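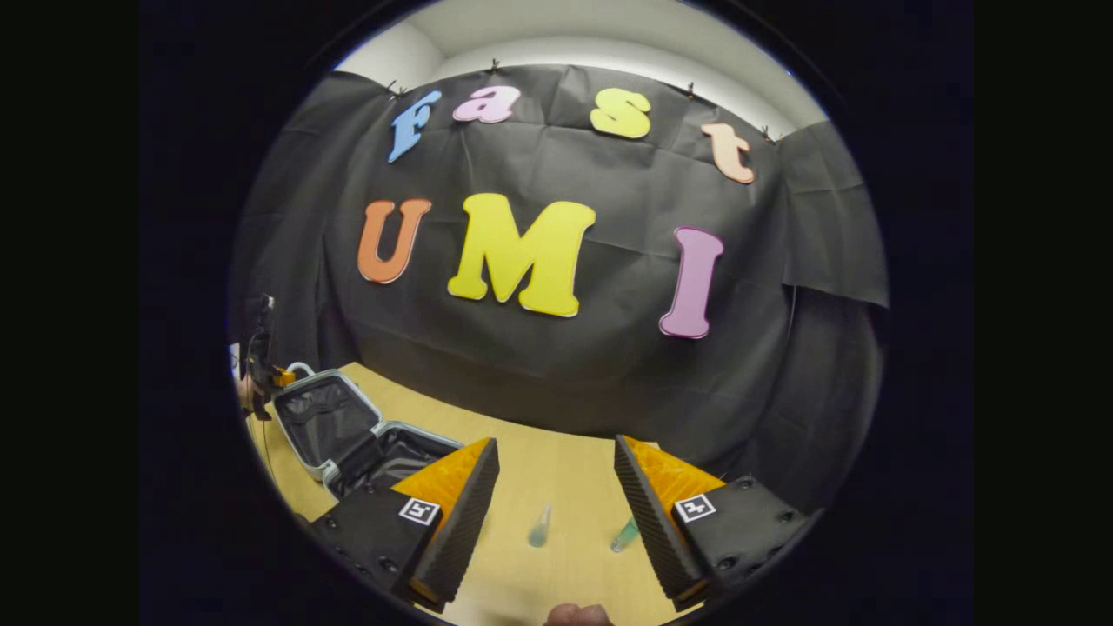

Black cloth, foam letters, suitcase open on the left.

The packing table – pictures up at last. Sorry for the wait, August got away from me and the upload kept dying at 90 percent. Only a short page this time. Mostly it's for the people who asked how the backdrop goes up, and whether the table is big enough for a suitcase with the lid open. It is. Cabin size no problem, the big ones hang over a bit, turn them sideways.

Table first. Light wood top, pale, shows crumbs. Wipe with a damp cloth, no spray, the spray leaves rings. Please dont drag hard cases across it, lift them. Wheels off the edge if you can manage it.

Lid toward the wall works best for folding practice, then you can get at both halves. Shirts first, shoes last, or the other way round, we never agreed. The Pamex list says shoes at the bottom by the wheels and I've gone with that. Copy of the list is in the drawer, also the Gotora one, which is longer and has toiletries on it.

Cloth. Dark, matte, goes over everything, creases if you so much as look at it. Black clips along the top hem, plain small ones. Spread them out before you let go or the middle sags. Folded it's 90 cm wide and fits the Bangash box, just. Roll it next time?? The creases are from folding, and steaming it took me 37 minutes and they came back.

Letters. Foam, light, "Fast" on top and the bigger "UMI" under it. The yellow M is the largest and the one to place first, everything else lines up from there. Store them flat, not in the bag with the clips, the edges dent. "Fast" always ends up a bit drunk at the t end. Fine by me.

Second one, more of the cloth and the letters, plus the thin cable down the right side. Leave the cable where it is when you rehang, and keep the folds off it. 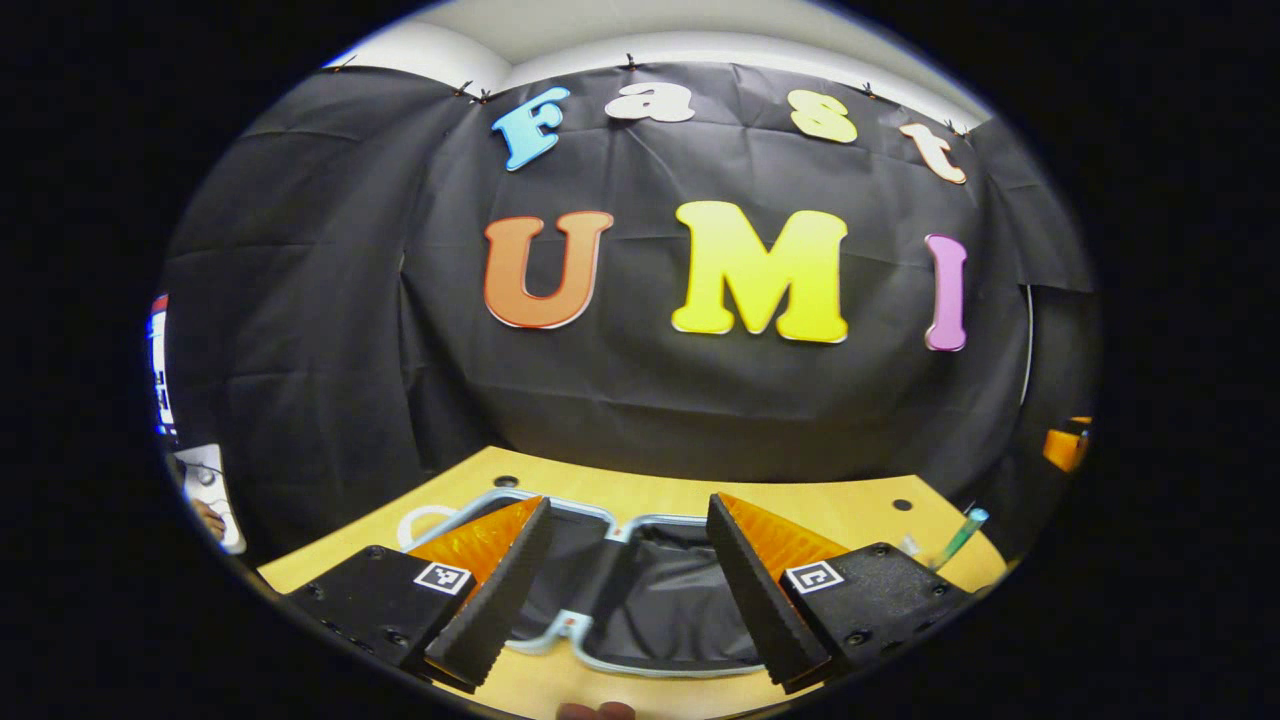

Marlies Leitner wrote back the same evening that the cloth should be hung damp and left overnight, the creases drop out by themselves and you can put the steamer away. She also thinks the letters want more room between the two rows – and that shoes go in last, always, whatever Pamex says.

Will try the damp thing. Not moving the letters again this month.

Spare clips are in the Prendard tin, top shelf. If you take the last ones write it on the lid, definately before the next session. More pictures when theres something new on the table.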